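Brundidum - the presidential transition box

Home > Classroom > Government and politics > Brundidum

Boxed set. 336 cards, 2 fold-out maps, 5 party folders, rule book, teacher's book. In stock. Ships flat in one carton.

I've been teaching political history for most of my working life, and the part my students always slept through was the part I love best: what happens to a country in the months after a strongman leaves. They liked the uprising. They liked the day the palace gates opened. Then I'd get to the provisional government and the new constitution and the first real election, and I'd watch the eyes go. Brundidum is what I made to fix that (with a great deal of help, see further down), and I'm so pleased we can finally sell it to people who aren't my friends.

What you do with it

The class is Okia, a small republic with a capital, a coast, a lot of coffee and a general who has just left on a night flight. The students are split into five parties. Each party gets a folder with its history, its friends, its debts and the thing it's most ashamed of. From there they have to seat a provisional government, write a constitution, run an election and then - this is where it gets good - live with whoever wins.

The cards do most of the work. There are telegrams, newspaper front pages, bank notices, union leaflets, embassy letters, rumors and the odd private note from somebody's mother. You deal them out at the start of each round and the parties decide what to share, what to sit on and what to wave around in the assembly. A card can be worth nothing in one game and bring down a cabinet in the next. I've run it more times than I can remember and I still get surprised, usually by the quiet kid in the landowners' party who has been holding the railroad contract the whole time.

The first president in my own test group was a schoolteacher who came home from years abroad, didn't own a decent suit and won by a mile. He was a student's own creation, built out of a few biography cards and a lot of nerve. By the end of that session he'd promised land to the farm workers and a quiet life to the landowners, and both of them had it in writing. You can't lecture people into understanding how that happens. They have to do it to themselves.

What's in the box

The main deck, which is sorted by round with a colored corner on each card so you can get it back in order when the bell's about to go. Please do put it back in order. I didn't, once, and spent an entire lunch hour finding out that the election results had got in with the coup rumors.

Party folders, one each. They're stiff card with a pocket inside, and the pocket takes a full round of cards plus whatever scraps of paper the students have been passing each other.

Two maps of Okia. One shows the provinces and roads, the other shows who owns the land. Keep the second one folded until the teacher's book tells you to open it! The look on their faces when they see how much of the coast belongs to a single shipping company is worth the price of the set.

A rule book for the students, short, with large type and no jargon that isn't explained on the same page.

A teacher's book, not so short. It has a plan for each session, questions for the discussion afterward, a reading list, and notes on what to do when the thing goes off the rails. It will go off the rails. There's a whole chapter called When the Army Wins and I'd suggest reading it before you start, not during.

There's no app, no login and nothing to plug in. A ballot box isn't included either, and a shoebox with a slot cut in the lid does fine.

How long it takes

The full version fills a week of ordinary class periods. There's also a one-afternoon version that starts at the election and skips the constitution, and I use that with adult groups who've come along after work. If you only have a single period you can play the opening round as a stand-alone, with the provisional government as the end point. It feels a bit like leaving a movie early, but it does make a nice way into a unit on democratic transitions, and several teachers have told me their students asked to carry on.

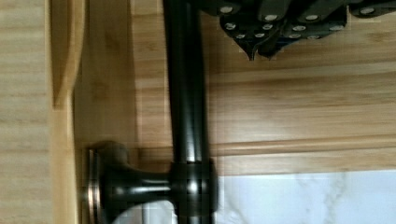

Brundidum is a project of the Political History Workshop, Damodcombe

The workshop started as a reading group. We'd pick a country and a decade, read whatever we could get hold of (memoirs, speeches, consular reports, terrible newspapers) and then argue until somebody had to go home. Borislav Zupan was the one who wanted to turn the arguments into a game. He'd studied assembly records for years and had this idea that you could teach voting rules by making people lose under them. The early version was typed on index cards and had a rule about postal delays that took longer to read than the mail would have taken to arrive. We cut it. Borislav still brings it up.

Encarnación Herrero wrote the newspapers, and I think they're the best thing in the set. Each party has its own paper with its own manner of not quite telling the truth, and she kept them going all the way through, so if you read only the conservative one from start to finish you come out with a perfectly reasonable story that's wrong in nearly every detail. She's put clues in the shipping notices too. I'm not telling you where.

Amparo Vallejo read every card for sense and threw out anything that made the farm workers' party sound like saints or the officers sound like cartoons. She was right to. Students stop thinking the minute they can tell who they're supposed to cheer for. The biggest change she made was giving the departing general some supporters who weren't fools or crooks, just people who'd done all right and were scared of what came next. It made the whole middle of the game tighter.

The printing is by Goicoechea, who do short runs on good thick stock. We'd had the test decks done on something much flimsier and they looked like old lettuce by the end of a semester. These hold up. Mine have been through several classes and one spilled coffee, and apart from a brown telegram (which the students all assume is deliberate) they're fine.

Who it suits

High school upward, and I'd say it's at its best with students who've already had a little modern history and know roughly what a constitution is for. No knowledge of Latin America is needed. Lots of people use it alongside a unit on the region in the twentieth century, and the teacher's book has pointers for matching the rounds to real cases, so that after the game you can hand out the actual decrees and speeches and let the students see how close they came. Others have used it for government class, or for a summer school. A retired group near me plays it with wine.

A small class can play with students doubling up on the smaller parties. A large class needs a press corps, and the teacher's book explains how to set one up. I love a press corps. They interview everybody, print what they like, and you get a second set of historical sources out of it that you can pick apart afterward - who said what, who left what out, why the two front pages don't match.

A few things people ask me

Is there a winner? There's a president. Whether that's the same thing is what I use the last session for. If your group really wants points there's a scoring sheet at the back of the rule book, but it's optional and I mostly forget it.

Do I have to take a part myself? You play the outside world, meaning the banks, the foreign embassy and the weather. It's a small part and you get to be unpleasant in it.

Can I photocopy the cards? The party summaries and ballot sheets, yes, as many as you want for your own classes. The main deck, please don't. If you lose a card write to me and I'll send you another.

Is it available in Spanish? The card text is being translated by Iñaki Arrieta and we're hoping to have that version ready in June. It'll be the same box with the same maps, and the numbering on the cards will match, so you could run a mixed class with both decks on the table. If you'd like to be told when it's out, say so in your email and I'll add you to the list.

Can I see it before I buy? I'm happy to send the student rule book and the opening round as a file. They'll give you a fair idea of the reading level and the general mood.

Ordering

Schools can order on an invoice, everyone else can use the order form. Put the delivery address exactly as your mail room likes it, with a name on it, or it'll sit on a shelf. If you're buying for a whole department, write to me first and we'll work out what you need. You might not need a box per classroom, a lot of schools share one between teachers and stagger the weeks.

And do tell me who your class elects. I keep a list by my desk of every president of Okia I've heard about, with what became of them, and it's getting long.

Leanne Birkett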